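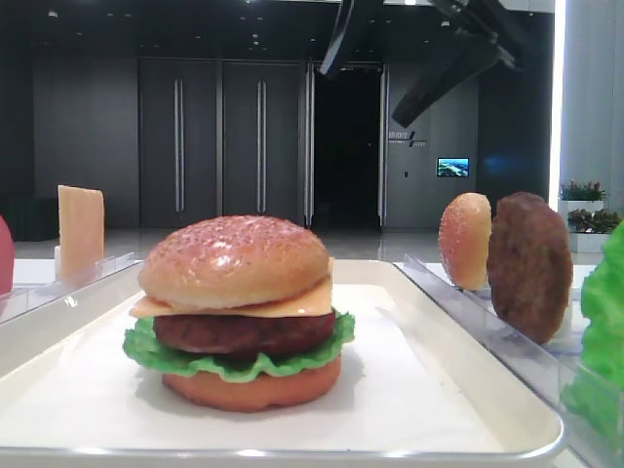 Page 8

Burger Table Build — Progress Report to the Ramier Small Grants Desk

Prepared by Divina Padilla, with notes from Lakmal Khondokar and Dong-geon Jin

Dear Velimir,

Thank you again for your patience with us this spring. I know the April report was mostly a shopping list with an apology attached, so I'm glad to be writing one that has some actual building in it. The earlier pages cover the accounts and the arm mount, and this part is the table itself, the racks, and the stacking work, which I think is what you asked about most when you called.

Where the table stands

You'll remember the original plan had all the toy food lying flat on the tabletop. Lakmal and I spent far too many evenings on that. A flat slice of plastic cheese on a smooth white surface is a miserable thing to pick up, and it was Sang-wook Gil, passing through the shop for a completely different reason, who asked why we didn't stand everything on edge like records in a bin. So we did. The pieces now wait upright in clear acrylic racks on both sides of the tray, and the arm comes down over them from above. We cut the acrylic ourselves on the shared saw, and I will admit the first set went in the scrap box.

The layout we have settled on keeps cheese, tomato and bottom bun on the left, with the other buns, the patty and the lettuce on the right. Dong-geon wanted it the other way around, and he may still get his way, but for now we would like to leave it alone long enough to learn something from it. Some of the brackets will need a more permanent fixing before we take the table anywhere.
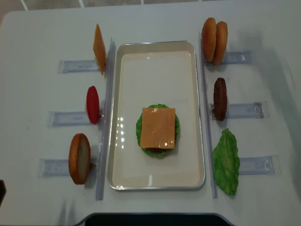
We also went back and forth over the stacking order, which sounds like a silly thing for grown people to argue about until you have tried to write it down for a machine. Lakmal's list is bottom bun, lettuce, patty, cheese, top bun. I like my lettuce further up, and we do try other orders when we want to see how a wide, frilly piece behaves in a different spot. The program, which we call Cha, takes the order from a short text file, so changing it is a minute's work and doesn't touch any of the motion code. I'm rather proud of that part, and it came straight out of your suggestion last winter that we keep the recipe separate from the moves.

Results so far

Since the racks went in we have logged 461 stacking attempts, and 227 of them ended with every layer in place and nobody reaching in to help. I would have liked a rosier number. Most of the trouble is with the lettuce, which has a ruffled edge that never meets the fingers quite the same way twice — and a good share of the rest comes from the top bun, because a domed piece on top of a square of cheese likes to slide. The patty has been a joy from the beginning.

Dong-geon has been going through the failed attempts in the evenings and sorting them by the layer where things went wrong. He is a little past halfway, and I'll send you his notes once they are readable to someone other than Dong-geon.

Money

We have spent $1473 of the grant to date. The biggest single piece was the set of replacement fingers from Jasard, which we had hoped to avoid and couldn't. Acrylic came in under what we had guessed, even counting the scrap box. The toy food cost very little, and we bought duplicates of the pieces that get handled most. If you are comfortable with it, we would like to move what's left of the acrylic line over to spare fingers, and I'd be grateful for a quick yes or no by email so Lakmal can place the order.

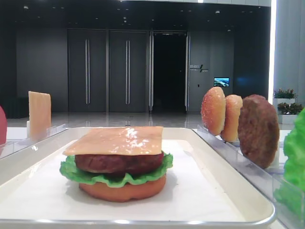
What comes next

The top bun is first on the list. Lakmal wants to try a slower release from a lower height, and I want to try pressing down very gently before letting go, so we'll do both and see. After that we'll turn to the lettuce, where the plan is to grip it nearer the middle and accept a slightly slower cycle.

We have also promised Ikura, the makers' group across town, a copy of the rack drawings. Those need cleaning up, as the dimensions on them still belong to the first version. I'd like to have them finished before the next report, along with a proper parts list, so that you can pass the whole bundle along to anyone else who asks.

With warm thanks from all of us,
Divina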